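How to check where a web page came from before you save it

2 min read

Household instructions get copied from site to site, and the copy often loses the date, the source or a decimal point. The checks below apply to any page you plan to keep, whether it covers stain removal, oven settings or table saw maintenance. They need a browser and a plain text file.

Search the exact wording. Copy a sentence of eight to twelve words, put it in quotation marks and run the search. Choose a sentence with a measurement in it. When Anel Hlongwane ran a line from a descaling guide this way, it matched 27 pages, and the oldest one gave a different amount of citric acid.

Sort the matches by date. Most search engines have a date filter under a menu named Tools or Filters. The displayed date can be the date of the last edit, so compare it with the earliest copy in a web archive.

Read the About page. Look for a publisher name, a mailing address and a way to report errors. A site with none of the three goes at the bottom of the list.

Open the sources. A link labeled "study" that leads to a store page is not a source. Record the final address after any redirects.

Keep a log. One line per page is enough: address, date viewed, author, original source. Mbali Masilela keeps hers as a comma-separated file, now at 1,769 lines, and sorts it by the source column every September. Duplicates show up as adjacent rows.

Save a local copy. Print to PDF with headers and footers turned on so that the address and date appear on each sheet. Store the file under the name of the original publisher, not the site that reposted it.

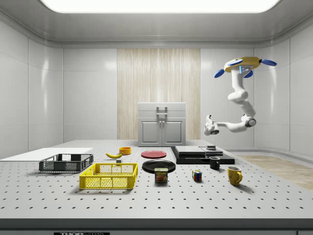
Robotic arm over a perforated table, computer rendering.

Check pictures separately. A reverse image search takes the picture's address or an uploaded copy. Crop out borders and added text first, then repeat with the full version if the crop returns nothing. Enter the earliest match in the log on its own line.

Recheck saved pages when you replace the appliance or tool they refer to. Model numbers change and old settings may no longer apply.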